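Sopacua – puffer jackets, two grippers, real bedrooms

Hello and welcome! Sopacua is a set of 500 demonstrations of people handling padded jackets with hand-held grippers, and we're very happy to finally share it. The Delledholm team recorded it in ordinary homes, on ordinary beds, with the rest of the washing left where it was.

Why puffers? They spring back! A policy trained on T-shirts learns that cloth stays where you put it, and a quilted jacket soon teaches it otherwise.

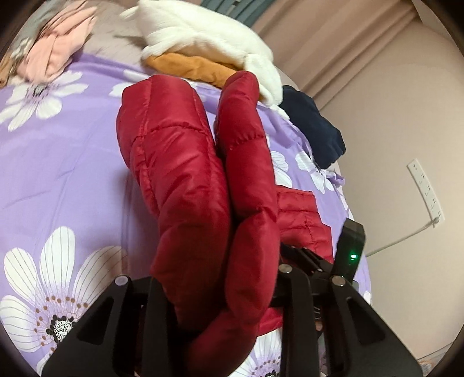

Gripper closed on the bunched jacket, wrist view.

What's inside
500 episodes, 38 jackets
Wrist video, gripper width and pose for each hand
A text label for each stage: grasp, spread, fold, roll

We held out 198 episodes for testing. Please don't train on them. The split is by jacket, so a test jacket never turns up in training.

What we found
Our baseline, Purkex, was trained for 1,000 epochs on both wrist views. It does best when the jacket is already flat – sleeves are still the hard bit, above all when one is folded over the chest and has to be told apart from the body in the same colour.

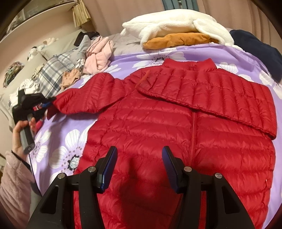
Maarten Prins wrote back after trying the first release that the sleeve labels were the part he used most, and asked whether left and right meant the wearer's side or the viewer's. They mean the wearer's, in every file.

Known gaps
No hooded jackets yet. Pose drifts a little in the longer episodes.

Questions and fixes are very welcome – write to Arsalan Sethi or Fermín Farías.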